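About us

G'day, and thanks for clicking through to the page most people skip. I'm the founder of Drilton, and I write all the words on this website myself, which is why it rambles a bit. Grab a cuppa.

Drilton helps small teams work out sensible house rules for robots, and for the gear people use to teach robots how to pick things up. Our clients are mostly little outfits: a packing shed with one arm, a uni spin-off in a borrowed garage, a TAFE workshop that's just been given a grant and a very tight deadline. They know how to make the thing move. What they want from us is a way of working that the next person through the door can follow without having to ask.

I came to this from the factory side. I spent 10 years fitting and servicing automated lines, and in that time I filled in a lot of forms that had plainly been written by somebody who'd never stood next to the machine. I used to take them home and rewrite them on the back of the originals (my family has never let me forget it). Eventually a mate's firm asked if they could pay me for one. That was the start of it.

There are 5 of us now, in a unit out the back of an industrial estate, next to a bloke who restores boats. We've got benches, far too many power boards, and a biscuit tin that is meant to be shared.

So what do we go on about all day? Mostly it's the Grareo rules, our own set, which we hand over to every client on day one and then argue about together until they suit the site. They fit on a single sheet. A few of them:

Say out loud when you're about to power anything up, and wait for an answer.

Keep drinks off the bench. Yes, yours too.

Write down what went wrong before you fix it. The fix always feels more important and the note never gets written otherwise.

Check the fingers and pins on a gripper at the start of a session, and log it even when there's nothing to log.

Never delete a bad take. Mark it bad, say why, and leave it in.
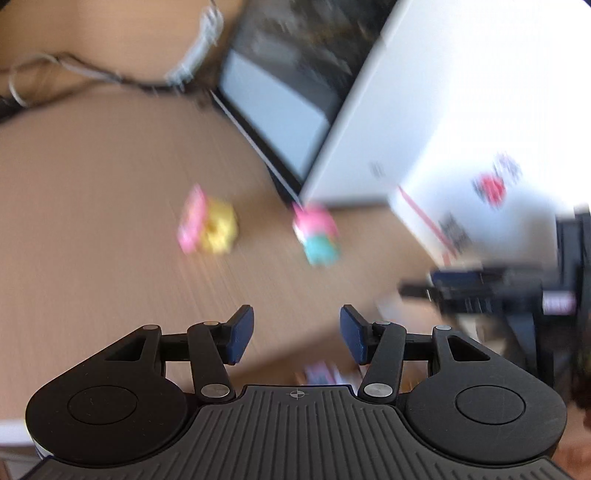

That last one gets the most pushback! People hate keeping their fumbles. But if you're collecting demonstrations by hand and you quietly bin every one where the toy got knocked over, whoever trains on the rest is working from a fib. We had a client on the Dramani project with 2000 takes and no record of what had been thrown out, and we ended up asking them to start over. It wasn't a fun phone call. They did it, though, and they've stuck with us, and their labelling is now tidier than ours.

We also help with the formal stuff. If you need a risk assessment that lines up with the proper published standards for machinery and robots, we'll sit down with you and go through it clause by clause. We won't sell you a certificate, and we'll tell you when you need a qualified safety engineer or an electrician instead of us. I'd much sooner lose the job.

Training is my favourite part. We run a half-day called Wundard (named after a spelling mistake on a whiteboard, long story) where everybody has a go: the apprentices, the office staff, the boss. We cap it at 20 people, and we prefer to run it at your place with your own equipment. The boss is generally the one who forgets to say "powering up". We colour-code the handouts, because I'm that sort of person.

A few things you might like to know before getting in touch. We reply to emails on weekdays, usually the same arvo. We'll travel, but regional visits need a bit of notice — the van is reliable but it isn't quick. Schools pay less. And if all you want is a copy of the rules sheet, just ask and we'll send it, no charge and no mailing list. Change whatever you like in it. If you come up with a better rule than one of ours, please let us know, as we pinched the one about drinks from a client in May and it's been up on our wall ever since.

Page last updated 13/06/2022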